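Storing electrical tape in an unheated garage
Posted by Vasanthi Pisharody

I maintain the supply cabinet for a residents' association of 210 households. Each December the electrical tape kept in our detached garage becomes stiff, and by summer the edges of the rolls are sticky and collect dust. Is there a recommended way to store it, and does old tape need to be discarded?

Ravindran Lobo
Vinyl tape should be kept indoors at ordinary room temperature and away from direct sunlight. Heat softens the adhesive and allows it to creep out at the sides of the roll. Rolls should be laid flat – never stood on edge under other items – and placed in a shallow tray or a lidded box. One layer is sufficient for a household set in assorted colors.
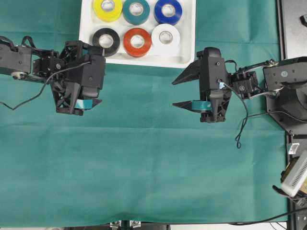
Satish D'Souza
I agree with the previous reply. Please also write the month of purchase inside the core and use the oldest roll first. If the tape no longer stretches, or lifts at the end after it has been pressed down, it should not be used on wiring. It may still be acceptable for labeling boxes.

Kaede Fujimoto
We keep ours in a kitchen drawer. No problems so far, although the black always runs out first. The Skarska hardware store sells replacements singly if you ask at the counter.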